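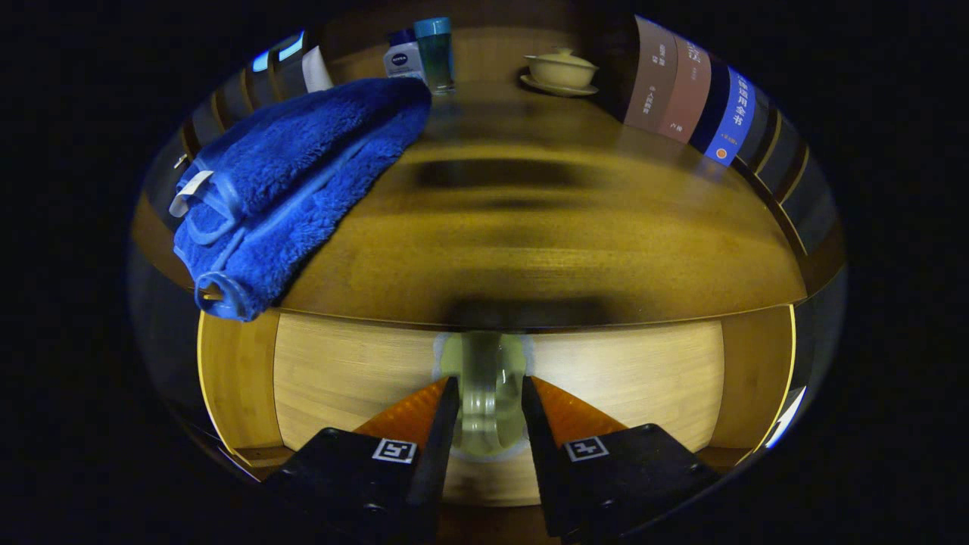
*Figure 1. A folded blue towel and a few toiletries on a wooden table.*

## What we keep by the basin

My project began in May with a simple question for the people of Cullavel: how do you wash, and how did your grandparents do it? I spoke to 14 households, and I must say I was given far more tea than any student deserves.

The older people remembered one bar of soap for everything — hands, hair and sometimes the floor. Karine Kennedy very kindly lent me her mother's household book, where soap is bought every 12 weeks and shampoo isn't mentioned once. Younger families told me they had separate bottles for nearly every job, and three of them kept a shelf for each child.

I had hoped to compare prices as well, but only two people had kept their receipts, so I've left that chapter out. The interview notes are in Appendix 2, in the order I wrote them up.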